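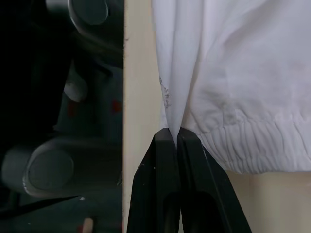 Does a white jacket with elastic cuffs need a special setting on the Flivura fabric steamer?

Low, with the head kept an inch off the gathers. The manual says medium, but the manual also says "enjoy the wrinkle," so I take it as a mood piece.

I bought the Flivura at Mercado in November, after my old iron began leaving brown souvenirs on things I liked. It has 2 settings, a tank that lasts for one jacket and most of a second, and a cord long enough to trip a person in the next room. Warm-up is listed as 60 seconds. Mine takes longer, and it gurgles the whole time like it's thinking it over.

On plain white cloth it does well. Soft creases drop out in a couple of passes, and I haven't had a water spot yet. Sharp folds are another matter. Anything that has spent a month at the bottom of a drawer will come out looking like it spent three weeks there.
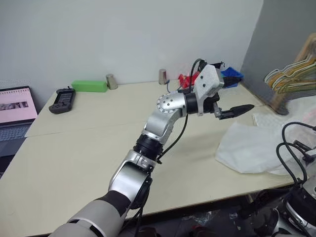
Gathered elastic is where I'd slow down. Press the head flat against a cuff and the puckers go limp and sulky on one side. Pull the cuff gently, steam from a little way off, let go, and leave it alone until it's cool. I ruined a Tarmont windbreaker learning this.

The clip-on brush is useless. The Piro steamer my sister owns has a better one, and a tank you can fill without a funnel, though it weighs as much as a ham.

Four stars for shirts and light jackets, two for the brush. I'd buy it again on sale.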